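4. Februar 2026 - Moorkerne Venwood, Fortsetzung

Kern 6 heute endlich aufgeschnitten. Oben Torfmoos wie erwartet, darunter ein dunkles Band mit Holzkohle, dann wieder heller. Das Band taucht in Kern 4 auch auf, aber tiefer. Setzung? Oder zwei verschiedene Brände. Erstmal offen lassen.

Wasserproben aus Rendthorpe: pH bei allen im sauren Bereich, nur die vom Nordrand fällt raus. Messung wiederholen, Elektrode war nicht frisch kalibriert (mein Fehler).

Reshma Nel meint, der schwimmende Teil vom Moor hat sich seit September verschoben. Ihre Pflöcke stehen jedenfals schief. Im Altbericht von Skundico steht was von Torfinseln bis zu 300 m lang - Quelle fehlt natürlich. Nachhaken.

Pollen: 12 Präparate fertig, Rest morgen. Viel Erle, kaum Kiefer. Probe mit Etikett "Sầm" gehört nicht zu dieser Serie, zurück ins Kühlfach.

Noch zu tun:
Siebe 300 µm nachbestellen
Tiefenangaben Kern 4 gegen Feldbuch prüfen
Reshma wegen Pflockkoordinaten schreiben

Holzkohle zum Datieren rausgelegt, größere Stücke zuerst. Nur die

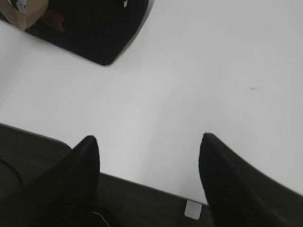
aus dem unteren Drittel vom Band nehmen, oben sind zu viele Wurzeln durchgewachsen. Einwage ins Laborbuch, nicht wieder auf Zettlen.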